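Demonstration gathering (Plindis kitchen set)
From the Prernach robot notes, an encyclopedia of small projects

Demonstration gathering is the part of robot learning where you collect a big pile of examples of a job being done, so that a learning system has something to copy. I've written most of this entry from my own time on the Plindis kitchen set in Nundisville, so expect it to lean that way (other groups do things differently, and they're welcome to add a section!).
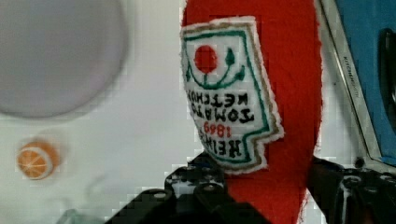
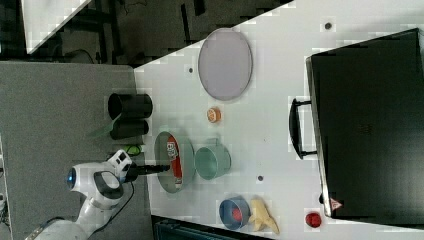 Play food and tableware on the Plindis kitchen table, with the gripper among them.

How an example is made

One example is called an episode. A person steers the arm through a single short job, say picking up a toy bottle or putting something on a plate, and the computer saves the camera views along with every position the arm went through. Then you move things around and go again. And again! We worked with 2 kinds of camera view, one from the wrist and one looking at the whole table, and I've come to love the wrist view. It's a strange way to see a kitchen, with lettering upside down and a felt ketchup bottle as big as a house, but it tells the system a lot about what is between the fingers. The table view is better for working out where everything else is.

Each episode also gets a line of plain text, such as "put the ketchup on the plate." We kept these short. Aarne Heinonen wrote the first batch and had a habit of writing "place" where I wrote "put," and in the end we left both in, which probably did the system some good.

Choice of objects

Soft toy food is forgiving stuff. Felt squashes when you close the fingers on it, so a slightly clumsy grasp can still make a usable example. Mugs and bowls are fussier, and a mug on its side is a very different problem from one standing up (I could talk about mug handles all day). We mixed them freely, and also left things on the table that had no part in the job, so the system would have to learn which object the words meant.

Size of the set

The version dated October 7, 2024 holds 3,408 episodes. Each sitting was split into blocks with a fresh layout for every block, and I'd stop after 5 of them, as my steering got sloppy beyond that point. Aarne could manage 6, and his last one was usually cleaner than my first.

Failed episodes

Opinions differ on these. A dropped bottle followed by a second try is, to my mind, one of the best things you can record, as the system gets to see a recovery. Episodes where the person gave up halfway went into a separate folder called Piras, named after the shared drive it sits on. They aren't part of the count given earlier.

Known gaps

The set is heavy on picking up and putting down, and very light on pouring, stacking and opening doors. The text lines are in English only. Lighting hardly changes between sittings either, and I'd love to see somebody redo a few blocks with the blinds open.

See also: episode labeling; steering by hand; wrist cameras; play food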